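Cognitive Psychology, Handout 6: Divided attention
17 October 2021, Kirsty Dawber

Two tasks share one limited resource – performance drops on both. 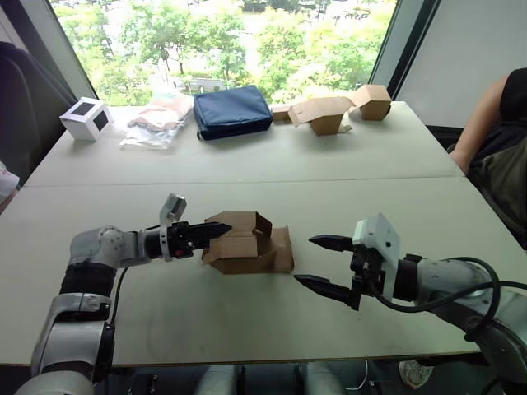

Two arms and a cardboard box.

Read Parisi, chapter 31, before the seminar. 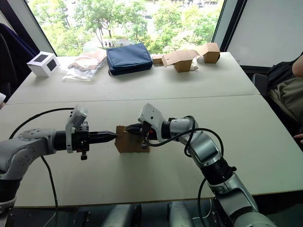
Dual-task cost

Subtract single-task time from dual-task time.
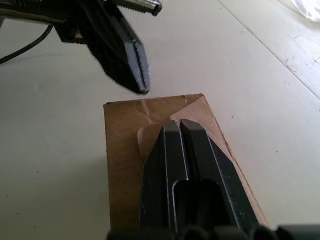 Interference grows when tasks share a response. Two fingers side by side, with a narrow gap between them, need one command – one response.
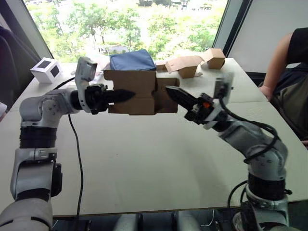

Osvaldo Cocco objects that practice removes most of the cost.

We use cookies. Accept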